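I play Skurevum since the mobile release, and I want to write my ideas for the hero Orkach in one thread. Please be kind, English is my third language and I check many words before I post. 1/

Orkach is a front line hero, damage and a little control. For new players he is very good. In the first chapters of the campaign he wins alone. After that, in arena, he becomes a hero that people level up for the collection only. 2/

First, his white skill, Stone Debt. When he takes damage, he stores a part of it, and when the bar is full he hits the nearest enemy. In theory this is nice. In practice the enemy in the back line kills him before the bar is full, so the debt is never paid. 3/

I tested it in July with my guild. We used 90 fights against the same arena team, same power, same gear. In 104 seconds of the longest fight he used Stone Debt 3 times. Other tank heroes use their first skill much more often than this. 4/

Second, the green skill, Pull of the Mine. He pulls one enemy to him and stuns. The target is "the farthest enemy", and this is my favorite part of the hero. Please do not change the target. Change only that the pull fails when the enemy is charmed or is in the air. 5/

If the pull fails, the energy is lost. I think the energy should come back, or at least half. Many players do not know that it is lost, because there is no text on the screen when it happens. 6/
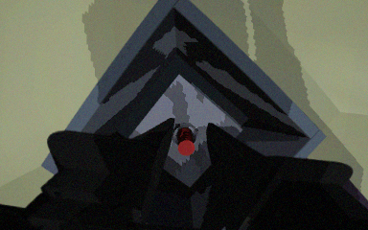

What does his blue skill do when no enemy is stunned?
At the moment it gives him a small shield of 880 points at max skill level, and the shield does not grow with gear. So for a late account it has the same value as no shield. 7/

My idea for the blue skill: the shield grows with his armor, and one ally behind him gets half of it. I do not want the full team to get it, we already have team shields from other heroes and the arena fights are long enough. 8/

Third, the purple skill. The description says "Orkach remembers the last enemy who hit him and deals more damage to this enemy." The word "last" is the problem. If there is a summoner in the enemy team, the last one is always some little summon, and he remembers the little summon. 9/

A simple repair: summons do not count. I wrote this to support and received the answer that the suggestion was passed to the team. That was two patches ago. I understand that they have many heroes and one line of text can be more work than it looks. 10/

Now the disks, or friendship disks if you use the long name. His disk with Urnelell gives energy when he is below half health. It is a good disk! I recommend it to everybody who has both heroes. Level it before the other one. 11/

His second disk gives tenacity at the start of each wave. In campaign it is fine, in arena there is only one wave, so you get it once and then it goes away before the first stun comes. I would make it last until the first control effect hits him. 12/

About Urnelell, because some people asked in replies. I do not think she needs a refresh. She is strong with Orkach and average without him, and this is okay for a support. If Orkach becomes better, she becomes better also, without any change in her numbers. 13/

Somebody in the replies says that my refresh makes him too strong against magic teams. Maybe it is so. In my version he has no extra magic resistance, only armor. A good magic team should still kill him, but it should need more time than now. 14/

The red skill. The game gave red skills to other heroes of his age and he still waits. My concept has the name Interest Rate (sorry, I like the debt theme). Every time Stone Debt hits, the next bar needs less damage to fill. The maximum is three levels of it. 15/

With the level one red skill: he also starts the fight with the bar half full. This alone would solve most of what I wrote in post 3. I would put it early, so that free players get it too and not only people who buy the chest. 16/

The chest is another topic. I will not write a long text on it. I only say that the price of the chest in my region went up and the number of chips inside went down, and I did not find it in the patch notes. 17/
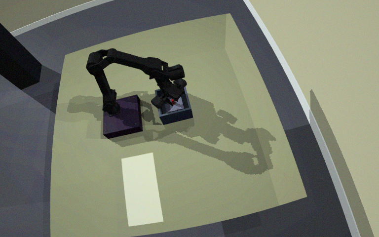
For teams. If you want to use Orkach today, before any refresh, put him with Urnelell, one healer, and two heroes from the back line who do normal damage. Do not use a hero who charms. The charm and the pull disturb each other, see post 5. 18/

Gear order, as people always ask: armor first, then the badge, then health. Skill power is last. He has almost no skill that grows well with it, even if the game recommends it with the little green arrow. Do not believe the arrow. 19/

For guild war I use him only in defense. Attackers see him and think the team is weak, so they come with a weak team too, and sometimes they lose to Urnelell. I cannot say it is a strategy but it has brought us points. 20/

I was asked which writer of concepts I follow. On the fan forum there is a user with the name Szabó who makes tables for every hero, very clean. My format with the numbers of posts is simpler, I know. For the values of the skills I compared with the tables there. 21/

One correction to post 7. The shield grows a very little with hero stars. I looked again. From five to six stars the difference is so small that it does not change my opinion, but it was wrong to write only about gear. Thank you to the person who sent me the screenshot. 22/

Also a correction to post 12: in the special arena on the weekend mode there are two waves, so the disk works one time more there. I do not play this mode much. 23/

What I would not touch: his voice lines, his entrance (he comes up from the floor with the lamp), his win animation. The entrance is a little slow and some players want it faster. For me it can stay. 24/

Short list for people who do not read the thread. Bar half full at start. Energy back when the pull fails. Shield grows with armor and goes also to one ally. Summons do not count for the purple skill. Red skill as in 15. Disk two lasts until the first control. 25/

If the developers take only one thing from it, I would ask for the summons. It is the smallest change and it is the one that makes me angry each evening in arena. 26/

The next hero I want to write about is from the control group, I have not decided. You can vote in the replies until the next patch. Please write the reason also, only a name does not help me much. 27/

Edit 31 August 2023: the patch notes came and there is one line on Orkach. They fixed the icon of his badge. I will leave the thread open. 28/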